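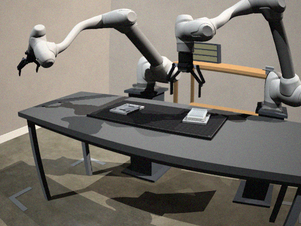
Posted 01/12/2008 by the Landry Street Gardener | Filed under: Opinion, Compost

I want to make a case for the street compost heap. I mean one big heap on a spare bit of ground, shared by everyone who can walk to it with a bucket. We've had ours on Landry Street since July and I have turned into a complete bore on the subject, so consider this fair warning!

Most people I know who gave up on composting gave up at home, alone, with one of those black plastic bins the shape of a Dalek. I did it twice. A household of two makes a miserable amount of scraps, the bin never heats up, the orange peel sits there looking at you for a year and then the ants move in. A big heap behaves like another animal altogether. Ours is a bit over a metre high and when we opened the middle in the second month the steam fogged my glasses. I have rarely been so pleased about anything.

The size does a lot of the work. Twenty-one households put scraps in, and between them there is always something wet and something dry. The people at the Orton end have lawns and bring clippings by the barrow. The flats bring coffee grounds and newspaper. Put those in layers and you've got a heap that cooks, where any one of us would have had slime or straw.

Yes, there are arguments. We had a long one about citrus (I'm for it, chopped small) and a shorter, nastier one about bread. Someone keeps putting in those tea bags that never break down, and I fish out the little skins with a fork and hang them on the fence as a hint. It hasn't worked. I still say the arguments are part of the fun, and I know more of my neighbours by name now than I did after nine years of waving at cars.

The cost is almost silly. We spent about 100 dollars on star pickets and wire, and the pallets were free from behind the tile shop. Compare that with the glossy brochure the council got from Weltberg for a sealed drum unit, which would need power, a slab and a service contract. I'm sure it's a lovely drum. But you can't lean on it with a cup of tea and poke it with a stick, and a heap with no poking loses half its regulars.

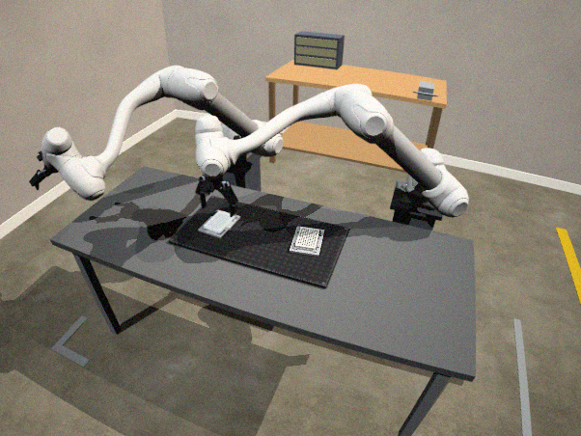
Does a shared heap bring rats?

It can, if meat, cheese or cooked food goes in. Keep those out, line the base with fine wire mesh and cover fresh scraps with a good layer of dry leaves each time. Turning it weekly helps too, as rats like to be left in peace.

The other thing people ask me about is smell, and I always invite them over to stick their noses in. A well-fed heap smells like the bush after rain. If it pongs, it's too wet, and a couple of bags of shredded paper will sort it out by the weekend.

We took out our first finished load last month and shared it round by the bucket. Mine went straight on the tomatoes, which are already up past the second tie. The bottom bay still needs sieving, so if you're near Landry Street and own a decent sieve, please bring it along.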